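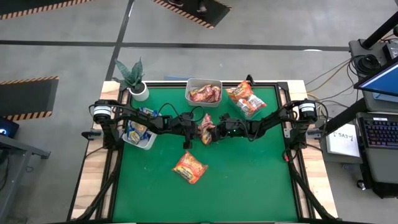
Clean the Table First

I have an opinion about two-arm tables, and I've bored enough people with it in person that I may as well write it down. When a cell starts fumbling, leave the arms alone. Put down the hex key, close the settings window, and go look at the table. Look at the mat, the bins, the rails the motors sit on, the cables. Do that for a good long while before you decide the problem is in the machine.

I look after a handful of these cells. They sort and hand over small packaged goods, snack bags mostly, and they live on extrusion frames with a wood border around the top. I came to them from bigger equipment, the kind with a fence and a door switch, where the base is bolted into the floor and it would take a forklift to shift it. That background gave me bad habits. On a big cell you can assume the world stays put. On a light table with an arm on each side, everything drifts a little, all the time, and the arms are the last thing to go.

Take a crumply bag. People outside the trade think the hard thing must be something heavy or fast. Give me heavy any day! A snack bag is mostly air and shine. It has a fat middle and a couple of crimped ends, and it never presents itself the same way twice. If one gripper holds it and the other has to come in and take it, you've got maybe a fingertip of room to be wrong in, and that fingertip has to cover both arms, both mounts, the mat, and whatever mood the bag is in. So when handovers start going bad, it's very tempting to go straight for the grip force. Squeeze harder! I've done it. You squeeze harder, you get a dented bag and the same miss.

The week that turned me into a bore on this subject was back in July. We had a table that had been fine and then wasn't. The left arm would pick cleanly, swing to the middle, and the right arm would come in just a hair low and pinch wrapper below where it should have. Not every time, either, which is the worst kind. The fellow on the early shift had already recalibrated the right arm. Then I recalibrated it. Then we both recalibrated the left one for good measure, and by lunch we had two freshly calibrated arms missing each other just as badly as before.

It was the mat. Somebody had taken it off to wipe it and put it back with one corner riding up on the border. That gave the whole surface a gentle rise toward one side. You couldn't see it standing up. I found it by accident, with my cheek practically on the table, looking for a dropped washer. I pressed the corner down, ran it again, and it handed over bags all afternoon. We then had to go back and undo our calibrations, which took longer than anything else that day (naturally neither of us had written down the old numbers).

So now I have an order I do things in, and I'm stubborn about it.

Mat first. Run your palm over it from the middle outward, both directions. You're feeling for lift, crumbs, tape residue, anything under there. A green mat gets treated like a desk blotter and people set things on it. I also look at the color while I'm down there. If one patch has gone shiny from wear, the overhead camera can see glare where it used to see green, and glossy wrappers are trouble enough without help from the background.

Then bins. I can't get anyone excited about bins, and it drives me up the wall. A light plastic bin gets nudged every single time it's refilled. People top it up, give it a friendly shove, and walk off. If your cell finds its bins by camera every cycle, good for you, but plenty of setups lean on the bin being more or less where it was taught, and "more or less" gets used up quickly. I put low corner stops down, so the bin drops into place and you can feel it seat. I tried the fancy ones from Rastine with the little spring latch and went back to plain ones inside a month. The latch is nice until somebody's in a hurry, and then they park the bin on top of it.

Fill level is its own argument. A heaped bin looks productive, and I understand the urge. But the top packet on a heap sits higher than anything the arm saw during setup, and it slides when its neighbor moves. I'd take a half-full bin refilled twice as often. The people doing the refilling would not, and we've had words.

After that I check the motor mounts. On a table like ours each shoulder sits right up on the wooden rail, and wood is wood. It takes a dent under a clamp, it dries out in winter, it gives a touch when the arm is stretched to the middle with its elbow out. I've heard folks say a serious cell shouldn't have any wood on it at all, and I don't agree. It's easy to drill, easy to replace, and kinder to the wrist you're going to bang on it sooner or later. You just have to snug the mounts on a schedule. I do ours every Monday, before anything is powered up, same wrench, same order. The handbook from Prinis for our clamps says every 4,000 cycles, and maybe that's right on a steel plate. One of our mounts was loose enough to feel by hand at 1,455, and I know the figure because I was annoyed enough to write it on the rail in pencil.

Cables come next. The loops between joints need to be loose enough that the arm never feels them and tight enough that they don't snag on the other fellow's gripper when the two come together. That second part gets missed, and I think it's a leftover from one-arm thinking. With one arm, a floppy loop only has itself to bother. With two you have to pose them nose to nose, at the handover, and look at the loops there. Checking them with both arms parked tells you next to nothing. I jog them together slowly with a sacrificial bag between the grippers and watch the cables the whole way in, and I don't even look at the bag until the end.

Only then do I let myself open the software.

I've had pushback on all this. A friend at Benjelloun thinks I'm describing a failure of design, and that a properly built cell ought to notice its own mat is crooked and cope. She has a point! Some of the newer vision packages do catch it. But a cell that copes also hides things from you. It bends around the crooked mat, then the loose mount, then the shoved bin, and one fine day it runs out of bend and everything's wrong at once. I'd sooner have it complain early, while there's only one thing to find.

The other complaint is time. My full round takes me half a cup of coffee when nothing's wrong, and I'm told that adds up over a lot of tables. Sure it does. So does a lost morning with two people recalibrating innocent arms. A shop across the way, Gridetti, logged 198 stoppages on their pair of tables one quarter, and when I went over to be nosy, they showed me the list with the cause typed next to each. Nearly every line said "arm." I asked if anybody had looked at the mats. They hadn't, and I can't prove that's what it was, and they never did tell me how the next quarter went.

One last thing, as I've got you here. Write your numbers down before you change them. Tape the sheet to the underside of the border where it won't get wiped off. I'd have saved most of a July afternoon, and I'd probably have found that washer, too. It's still in there somewhere.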